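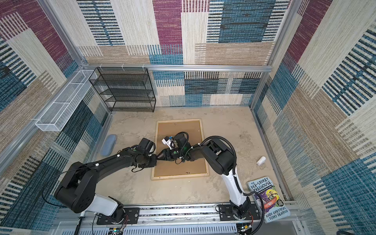 Storage That Waits for Its Contents

Elin Gittins bought her first wire rack before she had anything to put on it. She was setting up a workroom in Faldale, the walls were bare, and the rack was on sale. It stayed empty for most of a winter.

"I thought that was a failure," she says. "Then I started moving things onto it one at a time, and each one had to earn the spot."

Gittins now helps other people sort out small rooms, and she still likes to see the shelves go up first. Her usual kit is plain: a tiered mesh rack, a long divided basket for the wall, and a corkboard. Black mesh or white makes no difference to her. She fixes light racks with cable ties, which can be snipped and moved when the owner changes their mind. Heavier loads need proper brackets.

The corkboard gives people the most trouble. Most of them hang it at once and cover it within a month. Gittins asks clients to leave it lying flat for a few days and look at where they drop their papers. The board goes up near that spot.

Small things come next. A glasses case, a bottle cap and a child's paperback can all end up on the same patch of floor, and they belong in three different places. She gives the case a section of the basket closest to the door. Books go on a low tier where children can reach them. The Treehouse books, she says, never stay shelved for long in a house where someone is reading them.

Patterned walls and rugs make the job harder. Leonardo Leone, who sells secondhand textiles in Wurnthorpe, tells buyers to keep storage in one or two flat colors if the carpet is busy. Purple, teal and tan blocks are enough to look at.

Frames are the last thing Gittins deals with, and the slowest. People keep them for years without deciding what goes inside. She likes pale, unfinished wood with a wide white mat, and she has no objection to one leaning against a wall with no artwork in it. Scuffs on the mat and scratches on the glass are worth checking in daylight before paying for a print to fit. 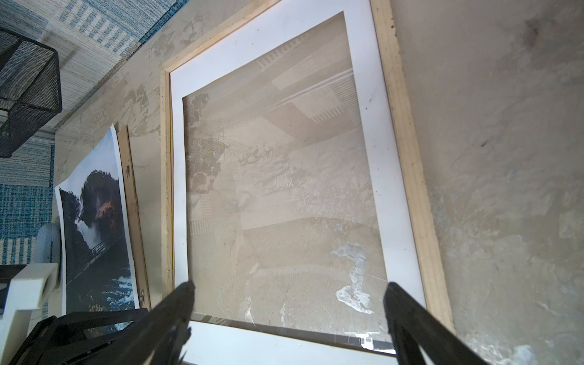

Cleaning an Old Frame

Lay the frame face down on a towel and take off the backing. Lift out the mat and go over the gray smudges with a soft white eraser. Wash the glass separately and dry it on both sides. Unfinished wood should only be dusted, as water can raise the grain.

Nest Morgan, a framer in Gornolton, charges 12 dollars to cut a new mat when the old one is past saving. She asks customers to bring the glass along too.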